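Contents | Previous | Next | Glossary | Index

Business Law > Part Three: Contracts > Chapter 10

Chapter 10
Commercial Leases

A business that does not own its premises must rent them, and the document that governs the arrangement is usually the longest contract the business will sign in its first years. Chapter 9 dealt with contracts for the sale of goods. The present chapter turns to contracts for the use of space. It considers how a commercial lease is formed, what each side promises, and what remedies the law allows when a promise is broken.

A lease has a double character. It is a contract, and the rules on offer, acceptance, and consideration studied in Part Two apply to it. It is also a transfer of an interest in land, which gives the tenant a right to possession for the length of the term. Older court decisions stressed the second feature and treated the duties of landlord and tenant as independent of each other. Under that approach, a tenant whose landlord failed to repair the roof still owed the full rent. Many courts have since moved toward the contract view, although the change has gone further in residential cases than in commercial ones. Students should check the law of their own state before relying on any general statement.

The Running Case

The chapter follows one dispute from signing to judgment. Naso Supply, a wholesaler of workshop equipment, leases a ground-floor unit in the Citstead Building from Marras Properties. The term begins on 1 January 2021 and runs for 37 months. The rent is $3,317 per month, payable in advance, and the tenant must also pay 18 percent of the building's yearly operating costs. Section 10 of the lease forbids assignment or subletting without the landlord's written consent.

In December of the first year, Naso receives an offer from Plakis Trading to take over the unit for the rest of the term. Naso asks Marras for consent. Marras does not reply. Naso then moves out, Plakis moves in, and Marras returns the next rent check uncashed. Each of the three parties believes that the lease supports its position.

Readers should keep the following questions in mind as they work through the chapter. Did the landlord's silence amount to a refusal? If it did, was the landlord required to give a reason? Does Naso remain liable for rent after Plakis takes possession? May Plakis enforce the lease against Marras, having signed nothing with that company?

Terms Used in This Chapter

An assignment transfers the whole of the tenant's remaining interest. A sublease transfers less than the whole, so that some part of the term returns to the original tenant. The difference may turn on a single day, and courts look to the effect of the document more than to its title. Privity of contract describes the relation between parties who have made an agreement with each other. Privity of estate describes the relation between a landlord and the person who currently holds the leasehold. An assignee ordinarily has the second without the first, unless the assignee has expressly assumed the lease.

A gross lease sets one rent that covers the landlord's expenses. A net lease passes some or all of those expenses to the tenant. The Citstead lease combines a fixed rent with a share of operating costs, and the definition of "operating costs" will be examined closely in Section 10.4.

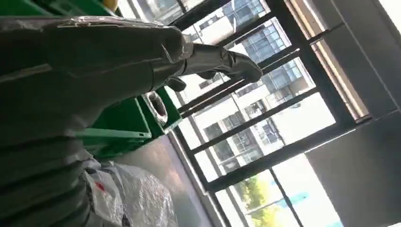 10.1 Formation and the Requirement of a Writing

Under the statute of frauds in most states, a lease for more than one year must be in writing and signed by the party against whom it is to be enforced. The writing need not be a formal lease. A letter or a series of messages may be enough if, read together, they identify the parties, the premises, the term, and the rent.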